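Storage shelving for appliances in a big open workshop

wolbridge_cam
Posted 13 Mar 2018
We have the use of a large ground floor room with a tile floor and a corrugated ceiling. Small appliances are on a white metal shelving unit, cookers on the upper shelf and the boxy ones on the middle. I want to know if I should leave that unit in the open or move it to a wall. Also whether the lighting is enough.

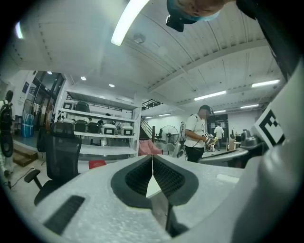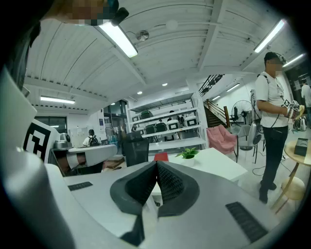 Shelving and stairs in the first one, more of the ceiling lights in the second.

Detlef Grube
Move it to a wall and anchor it. Cookers up high on a freestanding unit are a bad idea. We had a Kinum rack go over at our place with 5 boxes on it.

tuvau12
Disagree. If people need to get at both sides, leave it where it is and put the heavy stuff at the bottom. What is the load rating per shelf?

wolbridge_cam
No label that I can find. I'll ask Styliani, she bought it.

flo_mckinnon
Lighting looks fine to me, you have long tubes all over that ceiling. I would worry more about the black cable on the floor. Get a rubber cover or run it along the wall. And the pink armchair is right where I'd want to walk.

Detlef Grube
The armchair is fine. People need to sit.

flo_mckinnon
They can sit on the office chair. Keep 5 feet clear in front of the shelves.

tuvau12
5 feet is a lot. 3 is plenty unless you use a cart.

wolbridge_cam
We do use a cart. Styliani says the shelves came from Kyriakidis and she thinks 12 inches deep was the only size they had. No word on the rating.

Detlef Grube
12 is shallow for a cooker. Measure the feet on yours. Ours hung over the front.

vslanina
Same shelves here, 2 years, not anchored, no trouble. I did swap the top and bottom loads in the first week though.

wolbridge_cam
OK. Cookers go to the bottom on Friday and I'll price a cable cover. Leaving the unit where it is until I hear about the rating. The armchair stays for now.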